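Search this site Search Go
Pickering University to open grade appeals to outside review
June 17, 2023 | By Cyril Rowbotham

Pickering University will let students take a disputed final grade to an outside reader starting next fall.

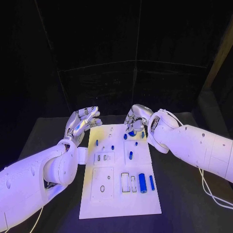 Robot arms over a white board

Under the current rules, an appeal ends with the department that gave the grade. Students asked for a change in April, after a petition at the Hekby campus.
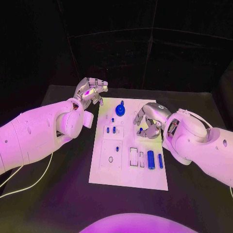
Appeals must be filed within 30 days of the grade being posted. A panel of three will hear each case — two faculty members from other departments and one outside reader.
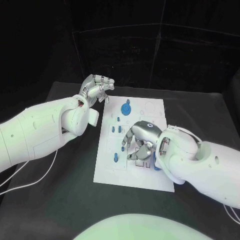
Robot arms above a white board with small blue parts

Students may bring one adviser to the hearing. Written decisions will go to both sides in about three weeks.

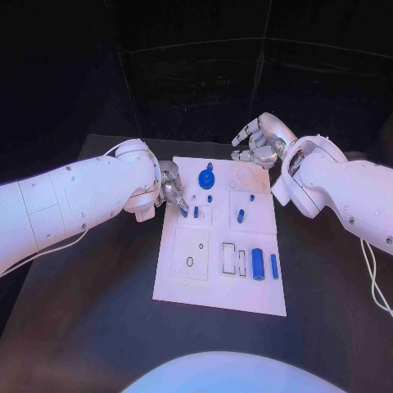

The rules also cover graduate students at Trirkness Hall. Forms will be available from the Office of Student Affairs before classes begin.

Last updated 2 days ago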